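Students help veterans to feel at home again

Project report by Zdeňka Vlček

For our spring project we wanted to learn how former soldiers come back to civil life. I worked with the Grenero day centre, where veterans meet for lunch, talk and small courses.

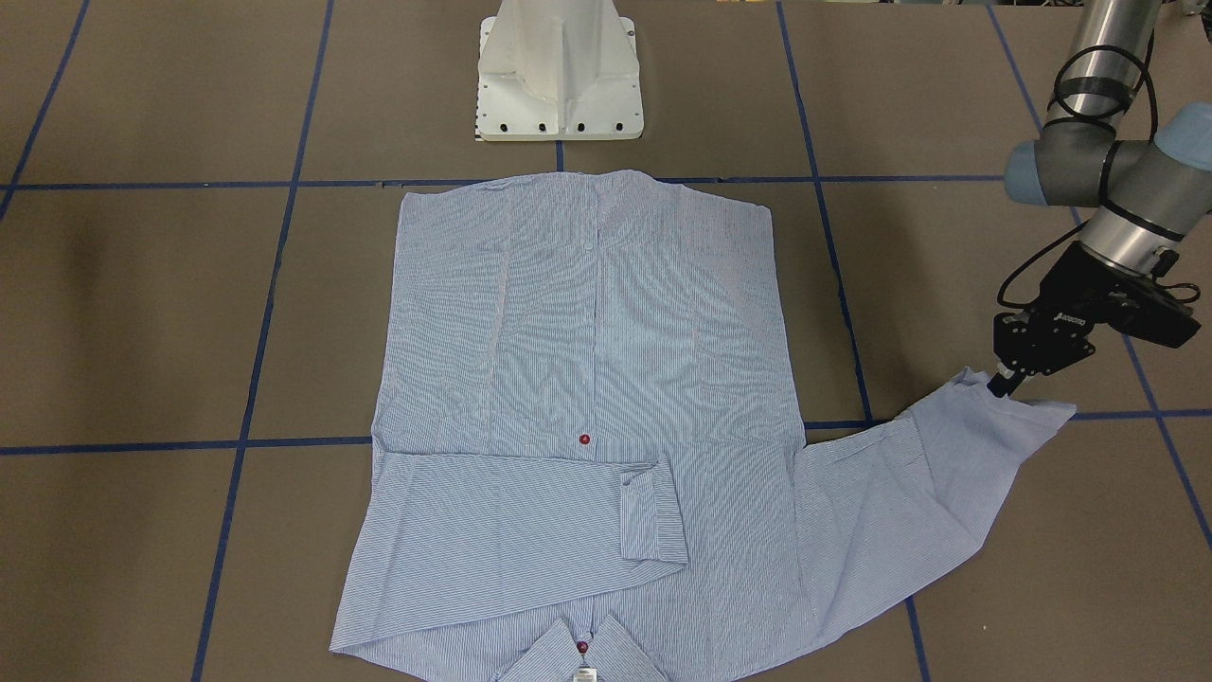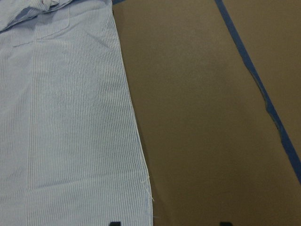 Striped cloth, light blue and white.

We gave a short questionnaire to 183 visitors of the centre between February and April. We had printed 400 copies, so many stayed in the box. The question with most answers was about sleep. Almost 100 people wrote that they sleep badly, and several added that they do not like to speak about it with the family.

The second part was interviews. Two veterans agreed to talk with me for one hour each. The first told me that the forms for the pension were harder for him than finding work. The second goes every morning to the Danko walking group and said he would not leave the house without it.

Our weak point is that we asked only people who already come to the centre. Those who stay at home are missing. Next year the group will try to reach them by post, with help from the Stekimell library.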